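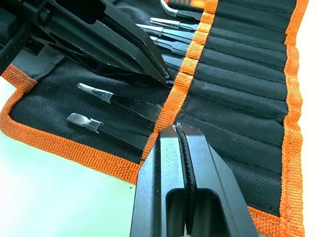 March, bench 2, 14:10

Went through the tool rolls before the Warkach boards come back. Black fabric roll with the orange binding first, opened flat on the white table.

Tweezers: tip caps stay on in the roll. The clear caps are a nuisance to refit but the last pair stored bare had one tip bent sideways, and I spent most of a morning with a stone getting them to meet again. Check under the magnifier: hold to the light, close gently, no gap at the tip, no crossing under moderate pressure. Flat-tipped pair is for film and labels only. Do not use it for lifting parts, the coating chips.

Binding: the centre strip takes most of the wear, as the roll folds there every time. Frayed ends to be trimmed, then sealed with a touch of fabric glue. Tried the hot blade on an offcut of the same tape. It leaves a hard bead which catches on sleeves. Glue it is. Needs leaving overnight under a weight with baking paper between, otherwise the flap sticks to the pocket side.

Folding order, written down again because the Culutel roll came back done the other way:
left flap over first, tweezers lying parallel, handles towards the centre
pockets next, flap of fabric down over the tool ends
roll from the pocket side, tie loosely

Tying it tight puts the load on the caps and they work off.

Solvent wipe on the handles: isopropyl, lint-free cloth, 6 drops at most. More than that runs under the coating. Table wiped afterwards with plain water and dried.

Stock: cap drawer is down to 7. Order placed with Fidard under 1766, small size only. They no longer list the wide one that fits the flat tip, so keep the old ones even if scratched. Zapata may have them, part 199 in the old catalogue, not checked against the new one.

Open points
Label for the inside of the flap. Sewn would be better than stuck, adhesive creeps on this weave.
Whether the pocket section wants a stiffener. Card went soft. Thin polypropylene to try next.
Magnifier lamp flickers when the extractor is on, same socket strip. Move one of them.

15:25 Glue on, weight on. Leave until morning.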